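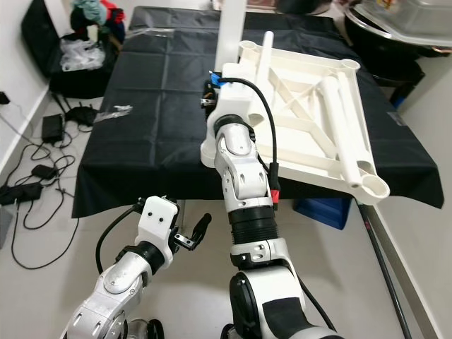
A white square frame with corner sockets, on a table covered in black cloth.

About Delville Electronics

Delville Electronics supplies small electronic parts and programming tools to repair shops, technical colleges and independent builders. The company was founded by Elmarie Pillay and Florian Lanz, who had worked together for several years in the test department of a board assembly plant. Its first catalog contained 60 items, nearly all of them connectors and cable sets. The current catalog lists 1109 items across power supplies, level shifters, sensor boards, programming cables, enclosures and bench accessories.

The company remains privately owned. Ms. Pillay serves as managing director and Mr. Lanz as technical director. Delville employs 31 people at its office and warehouse on Felwood Road, where purchasing, incoming inspection, order packing and customer support share one building.

Incoming Inspection

Every delivery of active components is sampled before it is placed in stock. Inspection staff compare markings and package dimensions with the manufacturer's data sheet and then run a short electrical test on the sampled parts. Programming cables are connected to a reference board and required to complete a full write and verify cycle at each supported speed. When a sample does not pass, the entire delivery is held and the supplier is notified in writing.

The inspection department is led by Miyuki Hayashi. Test records are kept by lot number, and customers may request the record for any lot printed on their packing slip. Requests are normally answered within two working days.

The Stusora Line

Delville began selling products under its own name with the Stusora line of programming adapters. The adapters are designed in house and assembled under contract by Mac Carthaigh, a firm with which the company has worked since its second year. Each adapter carries a selectable supply voltage, a resettable fuse and clearly labeled pins. Schematics and driver installation notes are supplied with every unit, and replacement cables are sold separately.

Stusora adapters are covered by a three-year warranty. Units returned under warranty are examined by the technical department, and a brief report is sent to the customer together with the repaired or replacement unit.

Customer Support

Technical questions are handled by a support desk managed by Karabo Kruger. The desk answers questions about wiring, driver versions, baud rate settings and compatibility with common development boards. It does not write or review customer firmware, but it will advise whether a fault is likely to lie in the adapter, the cable or the target board. Customers are asked to include the order number, the operating system in use and a copy of any error message.

Education Program

Technical colleges and secondary schools may open an education account, which provides reduced prices on classroom quantities and payment by purchase order. Lindiwe Visser administers the program and arranges the annual instructor workshop, held each August in the training room at Felwood Road. The workshop covers soldering practice, serial communication and basic fault finding. Registration is limited to instructors at schools that hold an education account.

Visiting and Contact

The order counter is open to the public on weekdays. Orders placed online may be collected at the counter once a confirmation message has been received. Returns should be packed in antistatic material and must be accompanied by a return number, available from the support desk.

Suppliers wishing to offer components should write to the purchasing office and enclose data sheets and a statement of origin. Unsolicited samples cannot be returned.

Page last reviewed Monday, June 10, 2019.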